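八块积木与一块枫木板

一套彩色积木在瑞典老木匠和雅加达教师之间转了一圈,最后落到了一张大人的桌子上

文/梅拉蒂·哈利姆(Melati Halim) 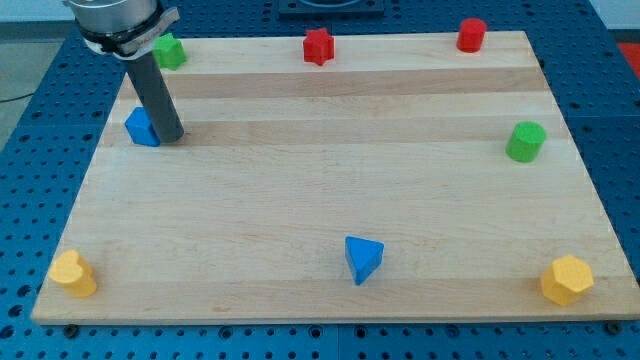 枫木拼板上的彩色木块,左下角立着黄色心形。

我对积木的全部童年记忆,是半夜光脚踩到一块三角形。那块三角形后来下落不明,我母亲坚称它是自己走掉的。所以当编辑让我写一篇关于积木的长文,我的第一反应是看看自己的脚底。

积木这门生意,近几年有点像面包:原本人人都买得起的东西,忽然有了产地、工艺和创始人的凝视。伯格·瓦林(Birger Wallin)的小作坊叫Brura,专做木头几何块,目录薄得可以拿来扇风。他不喜欢“手作”这个词,理由是他用机器,而且机器比他准时。

“颜色是最麻烦的,”瓦林在电话里说,“红色谁都会做。绿色要么像药水,要么像豌豆汤。”

我问他药水和豌豆汤之间是什么。他想了很久,说是“及格”。

照片里的绿色,依我看是及格的。一个有棱有角,侧面接着光,一个是圆柱,老老实实站着。红色也有圆柱,另有一颗五角星。星形是积木家族里最虚荣的成员:搭塔用不上,垫底嫌它硌,可每个孩子伸手都先抓它。做积木的人都知道这一点,也都继续做星形。

心形的处境更尴尬。教具设计师德万蒂·奈尔(Dewanti Nair)在雅加达给幼儿园配了十几年积木,对心形有一肚子意见。“它有两个鼓包,一个尖,”她说,“孩子拿它当屁股,大人拿它当爱情,两边都不肯让步。”她的班上曾经有一只心形木块被长期任命为“鸡”,任期两个学期。后来换了一批孩子,它又成了一块比萨,前朝的事再没人提起。

奈尔认为一套积木不必太多。她给学校配货,一盒28块封顶,再多就只剩一种玩法:倒出来。倒出来的声音很壮观,孩子们会要求再来一次。她见过家长买回一整箱151块的豪华装,孩子把木块全留在箱里,自己坐到盖子上,划了一下午船。

真正让我意外的是底下那块板。

多数人买积木时不会想到板。地毯太软,塔会斜;瓷砖太硬,塔倒的时候楼下邻居会上来认识你。枫木拼板是折中的办法,一条条深浅不同的木料胶在一起,纹理横着走,浅的像奶油,深的像茶渍。做过木板的人看见那种颜色特别深的一条,会分成两派。一派觉得是瑕疵,应该翻到背面去;另一派觉得是灵魂,应该加价。

马尔蒂·沃里宁(Martti Vuorinen)属于第三派,他觉得两边都话太多。他在Iltska做了大半辈子砧板,退休后改做积木底板,自称工作性质没有变化,只是上面的东西不再流血。他选料时把木条排在地上,喝一杯咖啡,回来如果还顺眼,就上胶。不顺眼,就再喝一杯。他说自己睡眠一向很差。

“枫木硬,颜色浅,红的蓝的放上去都清楚,”他说,“你拿胡桃木试试,蓝方块就成了一个洞。”

我真的试了。家里有一块胡桃木奶酪板,我把借来的蓝方块放上去,退后几步看。说成洞略有夸张,不过确实像有人在桌上忘了点什么。换到浅色木头上,方块立刻精神起来,有了一种等待被使用的表情。我对着它看了相当一段时间,其间我丈夫进来过一次,又出去了。

摆放也有讲究,至少有人认为有。玩具店店主菲克里·奥埃(Fikri Oei)每周重新布置一次橱窗,拿木块当静物摆。他的原则是别排队。“一排队就像在等公交车,”他说。他喜欢把高的放远,把轮廓有趣的放近,中间留一大片空地,让人的手觉得自己受到了邀请。圆柱是他的最爱,因为从哪边看都差不多,顾客碰歪了也没人知道。

他店里最好卖的却是名叫Seltamix的混装散块,装在布袋里按份卖,买回去才知道有什么。有位老主顾连买15袋,只为凑齐两颗星。奥埃劝过他直接买单颗,被对方用一种看外行的眼神看了回来。

他也卖过Michalík的无色木块,原木本色,一点漆都不上,深受在杂志上装修客厅的人欢迎。孩子们对它们很有礼貌,搭一座房子,然后去玩别的。奥埃后来把剩下的几盒挪到了成年人视线的高度,很快就卖光了。

写到这里,我的书桌上也有了一块板和几块木头,名义上是采访资料。每天早晨开电脑之前,我会挪动其中一块。昨天是红圆柱,往右移了一点。今天移回来了。瓦林在上一封邮件里问我需不需要发票,我回信说不急,又问他那个黄色的心形还有没有货。

他说有,五月发下一批。还附了一句:收到以后请穿拖鞋。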